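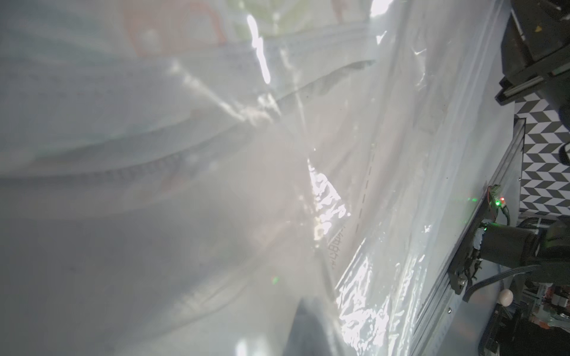 Packing Assistant (part time), Lilau household parcels, Tarkbridge

Ref 899. Part time, 21 hours a week, mornings. Fixed term to end of October, could go on longer. Start as soon as we can get you in.

Lilau makes up bags of things for families who have just moved, or just had a baby, or both. Nappies, cloths, bits of crockery, a glass or two. It all arrives at our Tarkbridge unit in boxes and goes out again in bags, and someone has to do the bit in the middle. We've had a very busy winter and are behind. Hence this ad, written between deliveries, sorry for any typos.

What you'd be doing

Filling clear bags. Folded stuff goes in flat, in a stack, same way round, with the packet goods beside it. Don't stuff. Leave enough spare at the open end to fold over properly. Smooth the plastic down before you seal, it creases like mad and labels won't stick on a wrinkle.

Checking as you go. Every bag has a list. If the list says small bowl and there's no small bowl, the bag waits on the side until there is one. Please don't swap things without asking.

Glasses and bowls are done seperately, at the end of the shift. Glasses upside down on the wire rack till they're wanted, never lying on the table.

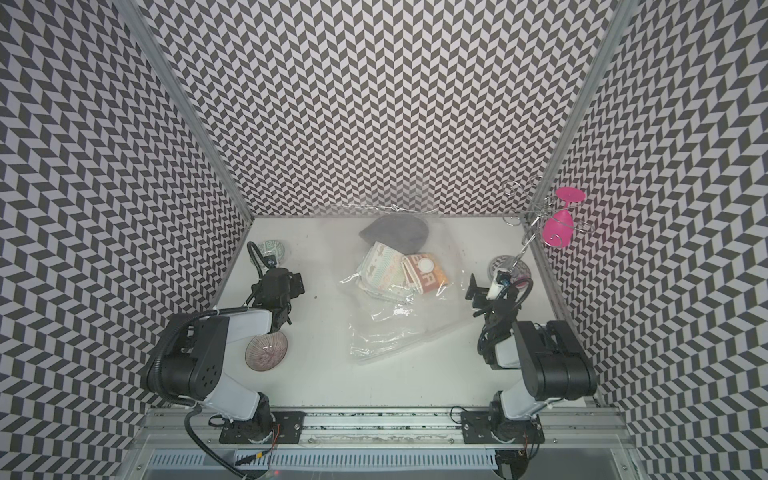
and bowls get wrapped one at a time, then boxed. Patterns don't have to match. People mostly like that they don't.

Keeping your table clear. Wipe down before and after. No drinks on it.

Unpacking deliveries when the Jiang van comes. Some lifting, we have a trolley and you'll get shown how. If lifting is a problem say so and we'll sort out who does what.

We send out around 3,000 bags a year so it is repetitive, no point pretending. Radio's on. You can sit or stand.

Who we're after

Someone careful. Fast comes later, and if you're tidy it comes quite quickly. No experience needed, though shop, stockroom, laundry or nursery work would all be useful. You need to be able to read a packing list in English and spot a torn packet. Reliable in the mornings. Bus stop is right outside the Gorkerel building, we're round the back, green door.

What you get

Hourly pay, same rate for everybody on the tables, paid weekly. Holiday pay on top. Paid break. Gloves and apron provided. Parking if you're early. First pick of the dented boxes.
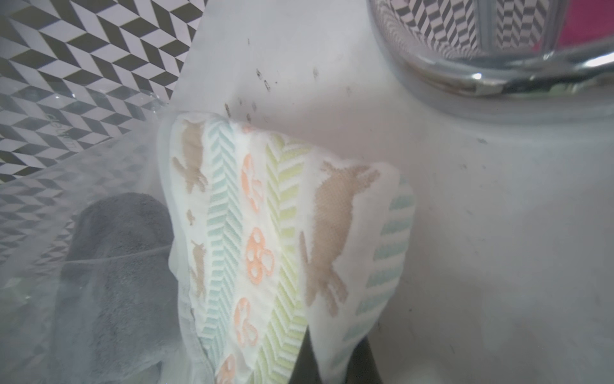 2 min read

A note on the nappies as people always ask at interview. They go in folded, print side out, so families can see what they've got through the bag. The mushroom ones are popular. Handle them by the outside only, clean hands or gloves, and anything that's touched the floor comes out of the pile. Sizes stay apart. Never mix two sizes in one bag even if you are one short, leave it short and write it on the list.

How to apply

No forms. Email or drop in a letter to Elżbieta Dudek, packing room, Lilau, Tarkbridge. Tell her what you've done before, paid or not, and which mornings you can't do. Half a page is plenty. Put ref 899 at the top please or it ends up with the driver applications.

Closing date February 15, 2023. If you're shortlisted we'll ring you, so include a number that you do answer. Interview is a quick chat and then an hour at a table, paid, packing a few bags with one of us.

Job share considered. References needed before you start, one is fine.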